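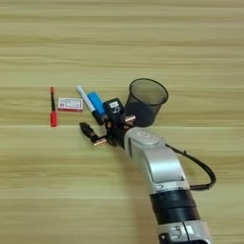 Hiltstead Evening Literacy Program
Progress report to the Pellegrini Fund
Oct 15, 1999

We are five weeks into the fall term and it has been a wonderful start! The Monday class filled up before we had even put the posters out, so we opened a second one on Thursdays at the Cladeck Street branch library. Both groups are reading aloud now, which last year didn't happen until well after Thanksgiving.
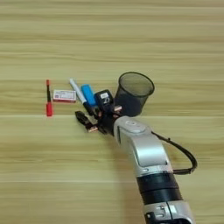

Your grant of $500 for books has been spent in full. Most of it went on the large-print readers, and the rest bought workbooks for the beginners. The readers are a big hit - two learners have already finished the first set and are asking for the next.

Child care is still our weak spot. We lost the room at Grirkix Hall in the first week, and 4 parents have had to miss classes. The church next door may let us use its basement on Thursdays, and we should know by the end of October.

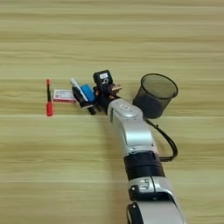
One more happy piece of news: a learner from the Monday class passed the written part of her driver's test. She brought cake.

Plans for the coming weeks
Start the letter-writing unit in both classes
Settle the child care question
Test reading levels again before the holiday break

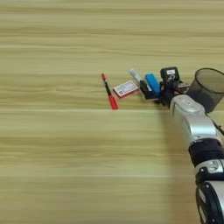
Receipts are attached. The next report will follow when the level tests are in.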